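Visit to the Troser soap works
February 26, 2020

Troser makes cleansing bars and a small range of face creams in a brick building behind the goods yard, and twice a year it lets the public in. I missed the November visit, so I put my name down early for this one. The group was kept to 50 and the tour took just under two hours.

Our guide was Arne Tiedemann, who runs the mixing room. He started with the oils. Most of the bars are made with olive and coconut, and the unscented one, Nurow, has a little shea butter as well. Each batch comes to 200 kilos and is poured into long trays, where it stays overnight before cutting. The cut bars then go up to the drying loft for six weeks. It smells strongly of lavender up there, even on the side where the plain soap is kept.

The cream room can only be seen through a window. Dutedska, their night cream, was being filled into jars while we watched. Tiedemann said it is a heavy cream meant for dry skin, and that people with oily skin usually do better with the lighter one, Carhuamaca, which goes on in the morning.

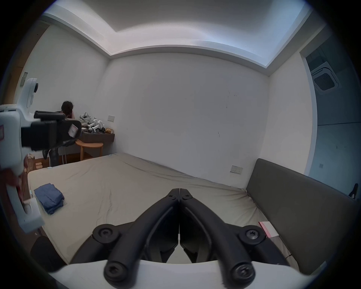 Night creams took up most of the questions at the end. Several people wanted to know how much to use, and the answer was a piece the size of a pea, put on a good half hour before lying down. Any later and a fair amount ends up on the bedding. A beige fitted sheet like the one in the photo will hide a greasy mark for a while, but the oil stays in the cloth and goes back on your face the next night. He changes his pillowcase twice a week and washes it without softener.

The shop is by the exit and sells misshapen bars by weight. I bought a bag of Nurow ends and a jar of the night cream — the jar was dearer than I expected. Cards are taken. Parking is in the yard, and the 162 bus stops outside the gate. The loft is up two flights of stairs with no lift. Names for the November visit can be left at the shop counter.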